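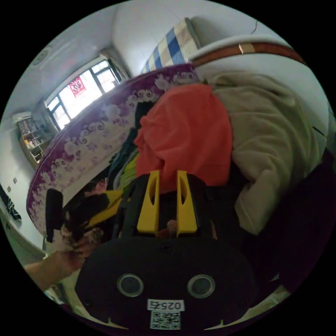
One member, joining by phone from Nyitrai, asked before anything else whether the swap was going to clash with the street fair again, because last year she had to pick between the two and missed all the tomatoes. The chair said the fair is a week later this time and the two won't overlap. Good news all round, and with that we got going.

Brolledton Seed Library
Minutes of the May general meeting
Held in the back room at the Bandent Street branch, start 6:30 p.m.

Minutes of the last meeting
Read and approved with one fix. The bean that did so well in the trial beds was the speckled pole bean, and we had written bush bean. If you took home a packet marked "bush" in April, please give it something to climb!

Checkouts so far this season
The library has given out 572 packets since the drawers opened in March. That is our best spring ever and it was a real pleasure to read out. Lettuce and peas went first, as they always do, but the surprise was ground cherries, which were gone inside a week. Several people at the meeting had never tasted one. A member who grows them by the back steps promised a bowl for the August meeting and will be held to it.

Returns are harder to talk about because most of them come in the fall. We did get back a nice lot of overwintered kale seed and a jar of parsnip, all from last year's borrowers. Parsnip does not keep, so it needs to go out again right away. If you have a deep bed and some patience, ask at the desk.

Germination tests
The testing group tried 87 of the older packets on damp paper towels over the winter and finished up in April. Most of the squash and tomato came up beautifully, including a tomato that had been in the drawer longer than anybody could account for. Onions and leeks were poor. Anything that sprouted under half has been moved to the "sow thick" drawer with a note on the packet, and the dead onion seed has been composted.

There was a lively talk about whether to put the test result on every label. People who garden a lot like the number. People who are starting out said a number like that would scare them off. We settled on a green dot for strong seed and a plain "sow extra" for weak seed, with the full results in the binder for anyone who wants them.

Labels and envelopes
The coin envelopes we bought in the fall don't stick shut in humid weather, and the pepper drawer had a good inch of loose pepper seed in the bottom of it, hot and sweet together. These will be given away as mystery peppers at the swap. The next order will be the fold-over kind. The Gendico hardware store has offered us their leftover paper sleeves at no charge and we said yes please.

Please write the year on the packet. Also the variety if you know it, and where it was grown. "Grandma's red one" is welcome too - several of our best plants came in that way - but add a word or two on how tall it gets and when you picked it.

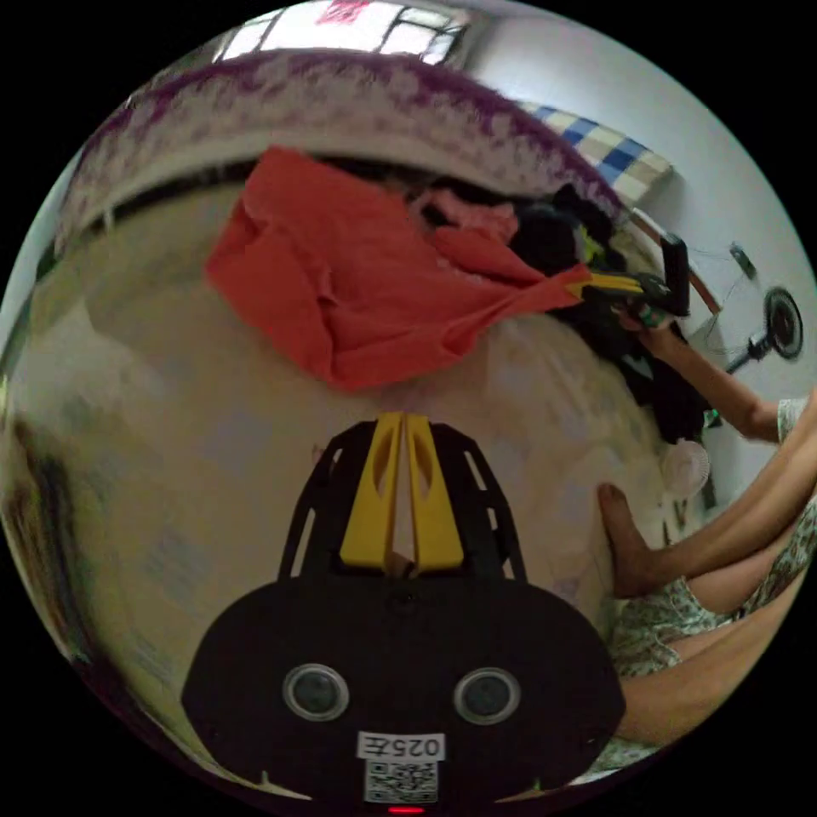
Can people borrow seed if they only have pots on a balcony? Of course they can, and the chair asked everyone to spread the word, as a lot of folks in the apartments seem to think the drawers are for people with yards. A small "good in pots" section will be set up by the end of the month with basil, chives, radish, dwarf peas and the little orange tomato. Someone also suggested nasturtiums, and there was loud agreement.

Spring swap
Doors at 10 a.m. in the side lot, rain or shine. We have 2 canopies and the use of the long hall if it pours. Seedlings go on the left as you come in, seeds on the right, and pots and tools along the fence. Last year the houseplants took over the seedling tables, and while we love a spider plant as much as anyone, they'll have their own spot by the gate.

Please harden off your seedlings before you bring them. A week of afternoons outside is enough. Some lovely basil went home from last year's swap and fell over the next day.

We talked about whether to let people take plants if they haven't brought any. Yes, as before. Over the years the tables have always ended the day fuller than we would like, and the leftover zucchini need homes.

A second batch of signs is needed for the corner, since the old ones faded. Painting will be done after the next work session, bring old clothes.

Trial beds
Garlic looks wonderful. Scapes should be ready to cut in a few weeks and will be shared out at the desk. The fava beans have black aphids on the tips, so the tips will be pinched out. Two beds are still open and the meeting voted to plant one with the blue flour corn and the other with dry beans for soup. There was a short, happy argument over which beans. The brown ones with the white eye won by a single hand.

Whoever waters on the weekend, the hose bib by the shed drips unless you turn it hard. A new washer is on the list.

Seed saving class
Held over from last month. It will cover beans, peas, lettuce and tomatoes, the easy ones that mostly keep to themselves. Squash gets its own evening later on because there is so much to say about crossing, and because we want to hand-pollinate a few flowers for real with everybody watching. Sign-up sheet is at the desk, no charge.

Other business
The Nyitrai group has asked if we would trade with them. They have a cold-hardy melon we'd love to try, and they are after our speckled pole bean. Agreed with great enthusiasm. A box will go over once the drawers have been sorted.

A question came up about the fridge. The seed shelf is the top one and the shelf below is for lunches. Yogurt has been getting in with the carrots.

To do before next time
Order fold-over envelopes
Pick up paper sleeves from Gendico
Set up the pots section
Pack the box for Nyitrai
Washer for the hose bib
Green dots

Meeting closed 8:10 p.m. Rhubarb cake afterward, and the recipe is in the binder behind the germination results.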